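Getting Stains and Creases Out of Table Linens

Updated 30 Aug 2021

Most tablecloths are ruined in the laundry, after the meal is over. A cloth that goes straight into a hot wash with a grease spot on it will keep that spot for good. Check both sides under a bright light before anything goes in the machine.

Grease and butter. Scrape off what you can with the back of a knife. Work a drop of plain dish soap into the spot from the underside, leave it for 15 minutes, then rinse with warm water. Cornstarch helps with a fresh spill. Brush it off before you use the soap.

Red wine and berries. Blot, don't rub. Stretch the stained part over a bowl and pour cool water through it until the water runs clear. An oxygen bleach soak takes care of the rest on white cotton. I use Pralto, two scoops to a full sink, but any store brand will do.

Candle wax. Put the cloth in the freezer for an hour and crack the wax off. Lay a brown paper bag over what is left and press with a warm iron, moving to a clean part of the paper as it soaks up the wax.
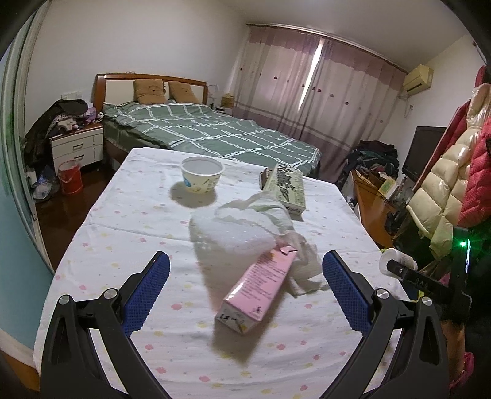
Creases are the other complaint, and they mostly come from folding. A cloth that sits in a drawer for months in the same folds will hold those lines even after a quick steam. Roll it around a cardboard tube, or fold it loosely and change the folds each time. Small prints are forgiving. On a white cloth with little pink, yellow and blue dots, you will still see the creases up close, but they bother the eye less than on a plain one. If you do iron, do it while the cloth is slightly damp, and start from the middle.

Clear the table before you pull the cloth off. A single paper tissue bundled up with it will shed lint over the whole load – and so will a napkin. If that happens, let everything dry completely and shake it outdoors before you reach for the lint roller.

Water temperature. Cool for wine, warm for grease, hot only when the stain is gone. Colored prints do best at 41 degrees C or less. Check the label first.

Drying. Line dry if you can. In the dryer, take the cloth out while the hems are still a little damp and hang it over a door or a shower rod. Pull the corners square with your hands.

Yellowed cloths. Soak overnight in oxygen bleach and cool water, then wash as usual. Old linen may need this 2 or 3 times.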